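Tala Nimri doesn't trust the simulator, and she runs it every day

The cell at Platier has one arm, one bench and one person who gets the call when it stops. Tala Nimri has looked after it for three years, and she was in no mood to sell it to me.

"People come in wanting to hear it runs itself," she said. "It runs itself until a finger pad wears down. Then it runs me."

Her log for the machine had reached entry 1494 on the morning I visited. Most of the entries are dull, and she likes them that way: pads changed, bolts checked, a cable moved where it had started to rub. The long ones are nearly all about the gripper.

I asked what goes wrong most often. She said the zero position, meaning the place the arm believes it is when it's told to go home. After the February shutdown it came back slightly off. The software reported no fault.

"It will tell you it's fine. I put a gauge block under it and it wasn't fine. Who do you believe?"

How she sets up a job

Nothing new goes onto the real arm until it has been through the simulator, a package called Gindgate that the company bought before she was hired. She builds a plain bench, adds a block and a few cubes, and tries out the approach at low speed.

I wondered whether that had saved any money. The sales sheet promised 50 percent less setup time, and Nimri laughed at the figure.

"Fifty percent of what? They never asked how long it took us before."

She does give it some credit. It is good at showing where the wrist gets too close to something tall, and she'd sooner find that out on a screen. What it can't show her is a worn pad or a loose connector. Her cubes in there are all the same clean shape, and the parts that come down the line are not.

"Look how nice it is in there. No dust. I'd love to work there." 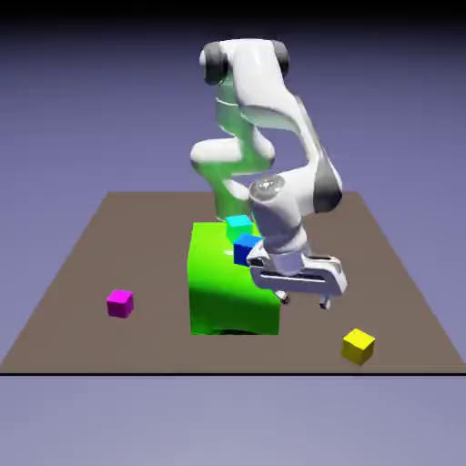
What she would change

Her list is short. She wants a spare gripper on the shelf, which she has asked for three times, and she wants the gauge check written into the weekly schedule so it gets done when she's on vacation.

Would she recommend the setup to another shop? She took a while to answer.

"If they have somebody to look after it, maybe. Ask me again after the next shutdown."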